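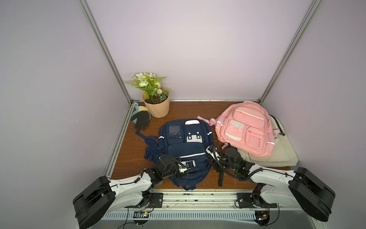 I do the walk-around on our chore cell before every session, and the question everybody in Retby asks me is whether it can tidy up after kids yet. My answer is sort of! Bags are a great test for that, which is why I love a table like this one, with the navy backpack in the middle, the pink one beside it and straps lying every which way. Give two arms a nice stiff box and they look brilliant – give them a floppy strap and you find out where you stand.

Home | Checklists | Cell notes | Contact

SKOLLAMAR CHORE CELL, PRE-RUN CHECK

Arm bases tight on the rail: OK. I tug them by hand, then put a wrench on.

Cables clipped, slack at the wrists: OK, but watch the loops. A loop plus a backpack strap is my least favorite combination.

Front rail clean: NO. Crumbs of something along it again. Brush before homing, please!

Grippers open and close fully, 20 cycles: OK.

Stop button, 3 presses: OK on all of them.

Speed limit at 10 percent for soft goods: OK. Marlies Oberholzer wants it higher and I keep saying no (sorry, Marlies).

Plant, glove and dustpan clear of the arm path: check by jogging slowly. I like having clutter in there, real kitchens have it.

Zippers: not signed off. I'd still rather do those myself.

Next check: before the Doucette visit.

Last updated: December

Contact: Drornport shop desk | Copyright Skollamar | Back to top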